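# Overnight Humidity in Older Rental Housing

Project report, building physics module, Mustilham

## Summary

Relative humidity was logged for 21 days in three rooms of an older rental apartment in Mustilham. The purpose was to find out how far the overnight rise in the bedroom depends on what is done in the kitchen during the evening, and how far it depends on the occupants sleeping with the door shut. The bedroom exceeded 70 percent on most nights when the door stayed closed. Evening cooking had a smaller effect than expected, and it was visible mainly in the living room. Opening the bedroom door lowered the overnight peak more reliably than airing the apartment before bed.

## Background

Relative humidity describes how much water vapor the air holds compared with the most it could hold at the same temperature. When air cools, relative humidity rises even if no water is added. For this reason a reading from a cold room and a reading from a warm room cannot be compared directly. Where the two appear side by side in this report, they have been converted to absolute humidity first.

Mold growth is related to conditions at the wall surface. The surface of an outside wall is usually colder than the air in the room, so the relative humidity there is higher than the logger shows. The limit of 70 percent used here applies to room air and was chosen before logging began. It should be read as a working limit for comparing nights. It does not predict damage.

The apartment has double glazing fitted into the original openings. The older windows were leaky and gave a fair amount of ventilation without anyone intending it. The replacements close tightly and have no trickle vents. The kitchen has an extractor hood of the recirculating type, with a carbon filter, and it returns the moisture to the room. The only mechanical exhaust is in the bathroom, wired to the light switch.

The living and dining areas share one volume of air. The bedroom opens off a short hallway and has one outside wall, facing north.

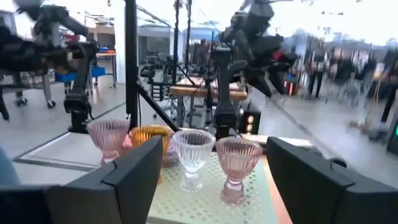 ## Equipment and placement

Iltlow loggers were used throughout. They record temperature and relative humidity and store the readings internally. Each room had one logger at about chest height, away from radiators and out of direct sun. The bedroom logger stood on a bookshelf on the inside wall. A position on the outside wall was considered and dropped, as it would have mixed the surface effect into the air reading.

Before installation, the loggers were placed together in a closed plastic box with a saturated salt solution and left overnight. One of them read consistently high. The offset was constant, so it was subtracted from that logger's readings in the processing step. The check was repeated after the logging period with the same result.

Outdoor readings came from a fourth unit under the balcony roof. Data were exported to Dralteo, where gaps were marked and time stamps aligned. There were 2 gaps, both in the living room series and both caused by a loose battery contact. Neither fell during the night hours used for the main comparison.

## Procedure

The occupants kept a written diary with the following entries:

- start and end of cooking, and whether lids were used
- showers
- laundry dried indoors
- windows opened and closed
- position of the bedroom door overnight

No instructions were given during the first part of the period. In the later part, the occupants alternated between sleeping with the door open and with it closed. Airing before bed was left to them and recorded when it took place.

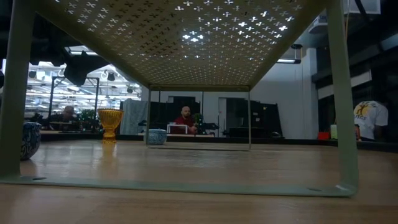
The alternation was not followed strictly. Noise from the street led to the door being closed on a few nights when the plan called for it to be open, and these nights were analyzed according to the diary. Nights with laundry drying in the hallway were removed from the comparison, as they raised the humidity in every room.

## Results

The bedroom series has the same shape on nearly all closed-door nights. Humidity rises steeply during the first hours after the occupants go to bed, flattens before dawn, and falls quickly when the door or window is opened. On open-door nights the early rise is weaker and the curve levels off sooner. The hallway and living room take up part of the moisture, and the living room reading rises slightly in response.

Cooking produced short, sharp peaks in the living room. Boiling without a lid gave the highest of these. Most had decayed by bedtime. Only late meals, followed directly by bed, left a trace in the bedroom reading at the start of the night.

Airing before bed lowered the starting value in the bedroom, as expected from the dry outdoor air in November. The gain was mostly gone by the middle of the night when the door was then closed.

## Discussion

The main moisture source in the bedroom is the sleeping occupants, and the main control is the volume of air available to them. This agrees with a simple mass balance, although the air change rate had to be assumed. A tracer gas measurement would remove that assumption.

Moisture buffering by furnishings was left out of the balance. Textiles, unfinished wood and books take up vapor when the air is humid and give it back later. This may explain why the measured peaks are lower and arrive later than the calculated ones.

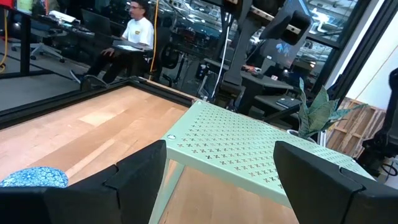

Mateja Kovačević objected in the review session that the door position and the bedroom temperature were not independent. With the door open, warm air from the living room enters, and relative humidity falls even when the vapor content is unchanged. She asked for the comparison to be repeated in absolute terms.

The comparison was repeated. The difference between open and closed nights becomes smaller but does not disappear, and the order of the measures stays the same. The summary has been left in relative humidity, as this is the quantity the working limit refers to.

## Limitations

The results come from one apartment with the same occupants throughout. The weather was cold and fairly stable, and a mild, wet period could reverse the benefit of airing. Diary times were written down from memory on some mornings. The wall surface temperature was not measured, and a contact sensor on the north wall is recommended for any follow-up.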